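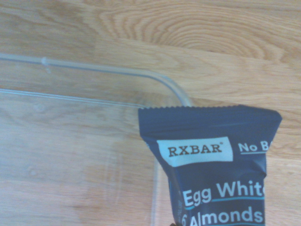
4. Trying Out Finger Sets on Wrapped Food

This section covers the part of the job I get the most email about, which is how to compare two sets of fingers on the same arm without fooling yourself. Everything up to now (mounting, power, the first homing run) only has to be done once. The comparison you will do over and over, every time somebody hands you a new finger shape and swears it's better. I use snack bars for it. They're cheap, they slide, they crinkle, and you can read the wrapper from the wrist camera, so "RXBAR" in its white box makes a very handy focus target. The clear plastic container is the hard part of the view. From the wrist it's a couple of pale lines over the wood grain and that's it, so if you plan to let software find the container, please read 4.3 before you get your hopes up!

I'm writing for the Tromitura finger kit with the Onus controller, because those are what I run. If you have the older Chidiac fingers, the steps are the same except where I say so.

4.1 What you need on hand

Both finger sets, with their screws in separate bags
The Onus controller, already paired with the arm (section 2)
The wrist camera and one fixed camera on a tripod or clamp
A clear, open-top container, the plainer the better
A wrapped bar or packet that you don't mind ruining
A kitchen counter or some other surface with a bit of clutter at the back
Tape and a pencil for marking the start spot

Note: Keep one bar for one finger set and open a fresh one for the other. A wrapper that has been squeezed over and over goes soft, and the second set of fingers will look better than it really is. I made that mistake for most of October and had to throw out the whole lot.

4.2 Setting up the counter

1. Clamp the arm's base to its own table, next to the counter and not on it. Give the clamp a good hard tug by hand before you power up.

2. Put the container in the middle of the counter. Pencil a small tick at two of its corners so you can put it back where it was.

3. Push the clutter up against the wall. Leave a clear strip in front of it for the packet.

4. Mark the start spot for the packet with tape, and take the tape away again once you've got the pencil mark. (The camera loves tape. It'll lock onto it and ignore your packet completely.)

5. Route the arm's cable so that it has slack at the wrist. Turn the wrist all the way one way, then all the way the other, slowly, and watch the loop.

6. Set the fixed camera so it sees the container, the start spot and the gripper at its highest point. You want all of them without having to move the tripod in the middle of a run.

CAUTION: Keep your hands off the counter whenever the Onus light is on. If something rolls, let it roll, hit the stop button, and pick it up after.
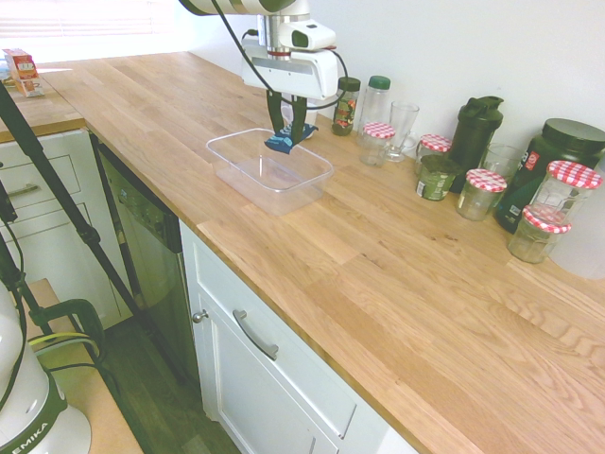
Clearance over the container wall is the first thing to set, and it's where most people are too stingy. The controller wants one height for travel and another for release, and it'll happily accept the same number for both, which I don't recommend. You want the packet to cross the wall with daylight under it. When I check this I stop the arm with the packet over the back edge of the container and crouch down to look from the side. With the jars lined up along the wall behind, you also get a free check on how much room the gripper housing has on that side, and the cable loop beside it needs room too. People measure from the fingers and forget the cable. Checkered lids, by the way, are great for this, because you can see at a glance if one has been nudged.

To set the two heights on the Onus:

1. Jog the arm until the packet hangs over the wall of the container.

2. Lower it until you'd start to feel nervous, then back up a little. Save that as TRAVEL.

3. Jog forward to the middle of the container and lower again. Save that as RELEASE.

4. Send the arm back to the start spot and play the move at the slowest speed with nothing in the fingers.

5. Play it again with a packet.

Chidiac users: your fingers hang lower than mine, so do step 2 again after you swap sets. Don't copy the number over.

4.3 Wrist camera settings

The wrist camera is there to tell you whether the fingers are lined up with the packet before they close. It's a close-up camera and it has close-up problems. Light wood under bright kitchen light comes out pale and a bit hazy, and the first thing everyone does is turn up the contrast until it looks nice on the screen. Leave it alone. What you need is a clean edge on the packet.

1. Park the gripper over the packet at the height you'll use for the grab.

2. Turn off auto exposure. The arm throws its own shadow, and auto exposure will chase it all the way down.

3. Set the exposure by hand until you can see the little teeth along the top seal of the wrapper. If you can see those, you have all the sharpness you need.

4. Check the bottom of the picture for the fingertips. I like to have only a sliver of one showing. More than that and you're giving away view that you could be spending on the packet.

5. Save the setting under the name of the finger set. Different fingers, different shadows.
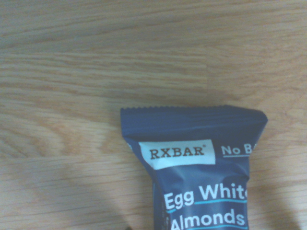

Wrist view, good enough to work with. Seal teeth sharp, shadows soft.

Shadows on both sides of the packet are fine as long as they have blurry borders. A hard-edged shadow is a different story. The edge finder reads it as part of the packet and puts the grab point off to one side – I've had it go for a shadow and leave the bar sitting there. If you get hard shadows, hang a sheet of baking paper over the window or move the lamp. Dark wrappers on light wood are the easy case. If your packets are tan or clear, put down a dark mat and start again from step 1.

Now, the container. If you've got a clear one, don't ask the wrist camera to find it. I tried, I really did. On wood the grain shows right through the plastic and the software sees a counter with a scratch on it. Teach the position by hand as in 4.2 and trust your pencil ticks. You can switch to an opaque container if you want the camera to do that work, but then you're testing the camera and not the fingers, so do it on another day.

4.4 Running the comparison

One run is 12 grabs with one finger set. I do three runs with each set and I don't change anything else in between: same speed, same squeeze, same lights. It's slow and a little dull, and I make coffee between the runs.

1. Fit the first finger set. Snug the screws and then run the open and close cycle a couple of times to seat them.

2. Set the squeeze to the middle of the range. Set the hold delay to 1000 milliseconds. Shorter delays look snappy, but you can't tell a grab from a near miss.

3. Put the packet on its mark, seal end toward the wall.

4. Start the run and keep your hand near the stop button.

5. After every grab, write down one of three words: HELD, SLID or MISSED. Don't invent a fourth word. You will want to! Write a note in the margin if it's bugging you.

6. Put the packet back on its mark by hand. Don't let the arm do it.

7. When the run is over, swap the fingers, load the matching camera setting, redo the TRAVEL height, and go again from step 1.

What counts as HELD? For me the packet has to stay put in the fingers from the moment it leaves the counter until RELEASE. If it droops but stays in, that's still HELD. If it turns in the fingers, that's SLID, even when it lands in the container. You can set your own rule, just write it at the top of the sheet before the first grab and don't touch it afterward.

4.5 When the fingers push down too hard

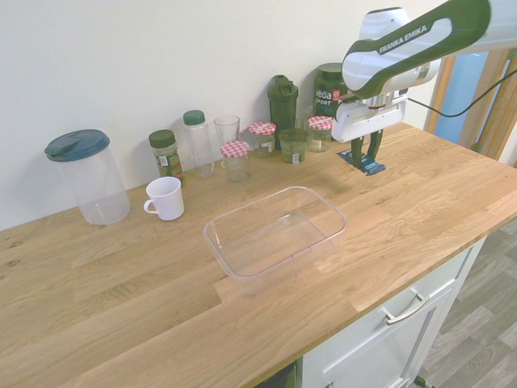
Photo: Zerbridge bench notes, fixed camera

Flat packets are the ones that get you here. The fingers have to go low to get any kind of bite, and if the grab height is even a touch too low you end up pressing the packet into the counter as you close. On a wooden counter you may not hear a thing. Stop the arm with the fingers closed, look along the countertop, and see whether the packet is standing free or jammed down against the wood.

If it's jammed down:

1. Press stop, then open the fingers from the Onus screen. Don't pull the packet out by hand, you'll bend the wrapper and you may bend a finger.

2. Raise the grab height by the smallest step the controller offers.

3. Try again. Keep raising it until the fingers close cleanly, and then go up one more step.

4. Save the new height for that finger set only.

Note: Tall stuff close to the gripper makes this harder to spot from the fixed camera. A supplement tub can end up half hidden behind the housing, and then you're guessing. Slide anything big farther down the row before you fine-tune the height.

CAUTION: If the arm throws a force fault, don't just clear it and carry on. Open the fingers, lift the arm well away from the counter, and look at both fingertips for chips before the next grab.

4.6 Reading your score sheet

Add up HELD for each set and look at the margin notes. If the two sets are close, I go with whichever one had fewer SLIDs, and I don't care much about the MISSED column, which is nearly always my camera setting. With the wide Tromitura fingers I usually end up at a lower squeeze than I started with. With the narrow ones I go higher and put up with some wrinkles in the wrapper.

Keep the sheet with the fingers. I fold mine up and put it in the screw bag, so it's there when I fit them again. Swapping back to the standard fingers is in section 5, and you'll need the short hex key for it.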